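Clultelance Two-Arm Bench Kit

Hands-on page, last updated May 26, 2019

Two arms, two grippers, a camera at each wrist, and one table between them. The Clultelance is sold as a bench kit for people who want to teach a pair of arms small household jobs: changing batteries, fitting covers, passing a thing from one side to the other. We have had one on the bench long enough to form opinions, and most of them are very good!

What's in the crate

The two arms come already assembled, with their grippers bolted on and the wrist cameras wired. You get a controller box, a power supply for each arm, two leader handles (these are what you hold when you drive the arms yourself), a bag of spare finger tips, and a printed setup guide that runs to 314 pages. Don't let that scare you off. The part you need on the first afternoon is the first chapter, and the rest is reference for the motion library, with a decent index.

The table isn't included. Any flat, heavy bench will do as long as you can clamp the rail to it. Ours wobbled until we added a brace at the back, and you could see it in the wrist view every time an arm stopped quickly.

Setting up

Clamp the rail, mount the arms, plug in the controller, and run the calibration. The calibration has each arm reach out to seven points on the table and takes less time than making coffee. Run it again if you move the rail even a little. We skipped that once after shifting things over to make room for a monitor, and spent far too long wondering why the left arm kept closing its fingers just short of everything.

Cable routing deserves more care than the guide gives it. Leave a generous loop at the wrist, then turn each joint by hand through its full travel before you power anything up. If the loop pulls tight anywhere, redo it.

The grippers

These are the best part of the kit. Each one has two fingers that taper to a narrow tip, so they can get in beside something small and still leave you a view of it from the wrist camera. That sounds like a minor point until you've tried to seat a battery with a gripper that hides the battery! The bodies are plain and blocky, held together with ordinary screws, and they come apart without special tools.

The finger surfaces do pick up scratches with use. We haven't found that it changes the grip, but the tips are a wear part and you should plan on swapping them. Mitby sells replacements as a set of seven under part number 1241, and they fit without any filing.

Closing force is set in software for each gripper separately. For two-handed work we keep the steadying hand firmer and the working hand softer, and save that pair of settings as a preset. The handoff preset that ships with the kit is also very usable, though we slowed it down a notch.

Driving it by hand

The leader handles are light, and the lag is small enough that you stop thinking about it. New people tend to stare at the table for the first few minutes and then drift over to the wrist views on the monitor — and that's usually when they get good at it. The two views side by side give you depth in a way that one camera overhead never did for us.

Recording is one button on the right handle. Press to start, press again to stop, hold to throw the take away. We wish the "throw away" press made a different sound from the "save" press. It's on Dekker's list for the September firmware, along with a proper pause.

What it does well

Battery jobs, for one. Taking a battery to an open compartment while the other arm keeps the device from sliding is a fair test of any two-arm setup, and it's the task we give every visitor. Flat parts held between both grippers are another favorite. The arms can hold on from both ends without fighting each other, provided you use the handoff preset or something close to it.

What could be better

The power supplies have fans and you will hear them. The software only remembers one workspace layout per user, so if you share a bench you'll be dragging windows around a lot. And the guide assumes you'll mount both arms on the same rail; if you want them facing each other across a wider table, you'll need the Dandum extension plates, which are sold separately and should really be an option at checkout.

None of that has kept us away from it. For small, fiddly, two-handed work it's the kit we reach for first.

Wrist views from the bench:

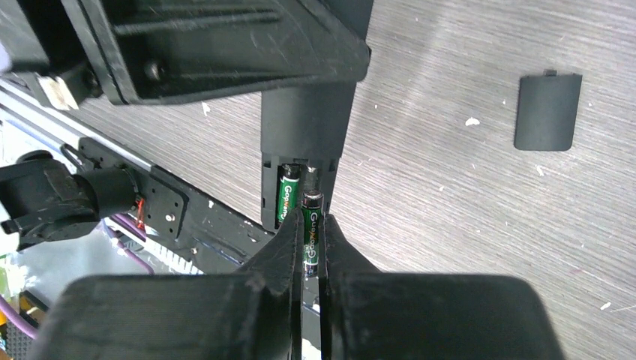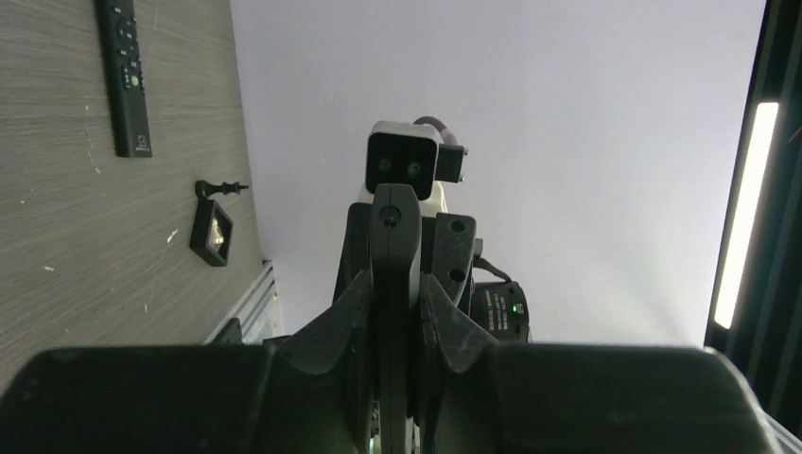
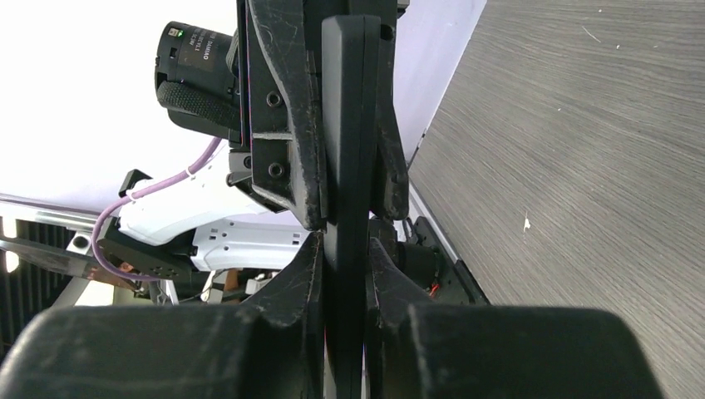 Veerle Verbruggen wrote in to disagree about the presets: "I'd start softer than you do on both sides. We run the steadying hand at nearly the same force as the working hand and let the motion be slower, and our tips last a lot longer for it. Also, the workspace layout can be exported as a file from the settings menu and loaded again when you sit down. It's clumsy, but it beats dragging windows. Agree completely on the fans. Ours are under the bench now on long leads, and the room is much nicer to work in."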